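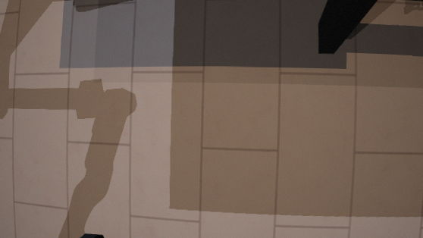 Braltia Seed Swap - the questions I get asked most

Last tidied up 21 May 2018

What is it, exactly?
A seed swap by post! You send me seed you've saved from your own garden, I sort it into little envelopes, and you get a mixed bundle back from everyone else. It started as me and Siiri Vītola passing tomato seed over the fence, and now there are 400 of you on the list and my letterbox needs a bigger mouth.

Does it cost anything?
Only the stamps. Pop a stamped, self-addressed envelope in with your seed (a padded one if you're after beans or peas, please, the sorting machines are brutal on them). I don't take money and I'll send it back if you put any in, though I've been known to keep a Freddo.

How much seed do I have to send?
Enough for at least 6 packets of any one variety. For big stuff like broad beans or pumpkin, seven or eight seeds makes a packet. For lettuce and poppies it's a pinch, and my pinch is fairly generous.

When's the next round?
June. Get your parcel to me before the end of the month and yours will go out with the rest. If it turns up late I'll hang on to it for the spring round, so don't panic, nothing gets chucked.

What should I write on the packet?
Variety, the year you saved it, and your suburb or town. If you don't know the variety, tell me what you do know. "Red capsicum, long, from Arūnas Vanags, hates frost" is a perfectly good label and I've grown that one three years running. 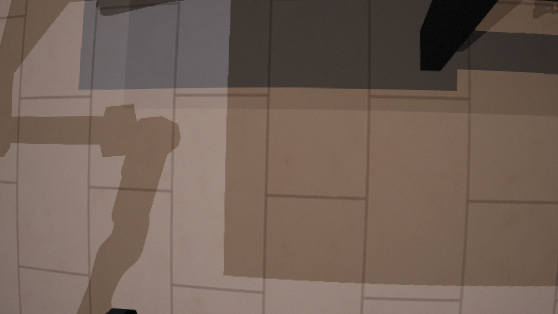 Same goes for the family heirlooms. I love it when a name has been made up along the way - the Ruawai Yellow, our most requested zucchini by a country mile, isn't in any catalogue I've ever found, and I've looked.

Can I send seed interstate?
Mostly, but WA and Tassie have their own quarantine rules and I'm not game to guess at them. Check with your state before you post, and have a look at what's allowed in. Same if you live there and want a bundle.

What about hybrids?
Please don't. The plants that come up won't be true, and someone ends up spending a whole summer watering a mystery. Fine for a laugh in your own patch!

My seed looks a bit mouldy. Is it still OK?
No, bin it, sorry. Next time leave it spread out on a plate for a fortnight before you put it away. Kitchen paper works too, but tomato seed sticks like mad and you'll be sending me the paper as well.

How do I know the seed will grow?
You don't, entirely. Sow ten on a damp paper towel in a warm spot and see how many sprout. If it's fewer than five, sow thickly and hope for the best.
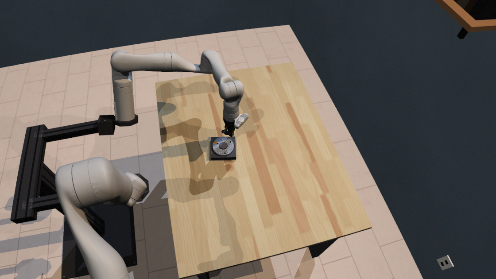 Līga Butkienė wrote in to say she gets much better results with capsicums if the towel sits on top of the hot water system, and that two weeks is far too early to give up on them. She waited nearly four and got the lot.

Can I ask for something specific?
Yep, put a wish list in with your parcel. Three things at most, and I'll do my best with whatever's in the tin.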